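Notes for the talk at Kesero, 07/09/2020

Please speak slowly. Water is on the left side of the desk. The slides change with the gray key, not with the mouse.

## Opening (3 minutes)

- Good evening, and thank you for coming. My subject is how families learn to bake bread at home, and why so many of them stop after the first month.
- I started baking because the bakery on my street in Buenaventura closed. My first bread was heavy like a stone and I ate it anyway.
- Ask the room: who has a sourdough starter in the refrigerator at this moment? Wait for the hands. Ask who has fed it this week.

## Part one: what the families told us

- In April we sent a short list of questions to the households which borrow baking books from the Arnetti library. We received 134 answers.
- 36 of these households had stopped baking already. I telephoned to nine of them, and these calls were the most useful part of the work.
- Flour was not the problem, even in the weeks when the shops had little of it. The problem was time. A recipe says "let it rise for one hour", but the kitchen is cold and after one hour nothing has happened.
- Many people felt that the mistake was theirs. Say this sentence slowly. Pause.
- One mother told me that her bread was always raw in the middle. She followed the book exactly. Her book was printed for another kind of flour, which takes less water.

## Part two: look at the dough, then at the clock

- The dough is ready when it has grown clearly and when a finger leaves a soft mark which comes back slowly. Show it with the hand.
- In a cool kitchen, a long rise is normal. Overnight in the refrigerator is also good, and the taste is better.
- Salt: weigh it. A spoon is different in every house.
- If somebody asks about machines for kneading, answer short. I have one and I use it for brioche only.

## Part three: children in the kitchen

- Here I become a little slower, it is my favorite part.
- The families who continued had often one thing in common: a child had a fixed task. Small children can weigh flour, press the dough, and brush the top with milk.
- Small children also bake in play, many times, before they bake for real. They say "hot, don't touch" to a doll in exactly the voice of their father.

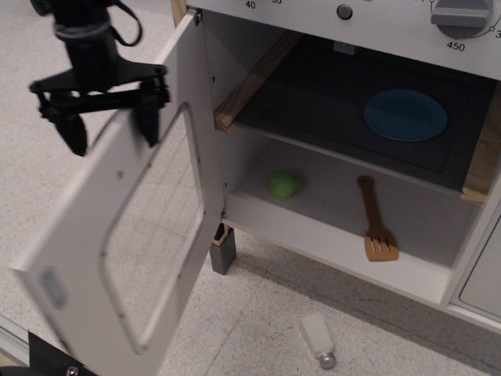

- The real oven belongs to the adult. We tell this rule before the dough is mixed, and we repeat it when the bread goes in.
- Small rolls are better than one large loaf. They bake faster, and each child can recognize their own.
- Do not correct the shape. I did this once with my nephew and he left the kitchen.

## If there is time

- Story of the Trustach rye bread, the short version. Skip the part with the train.
- Old bread: soup, crumbs, bread pudding.

## Closing

- The recipe sheet is on the table near the door. The amount of water on it is for strong white flour. With whole wheat, add a little more.
- Questions. Repeat each question loudly, the back rows hear badly.
- Thank the library for the room and put the chairs back.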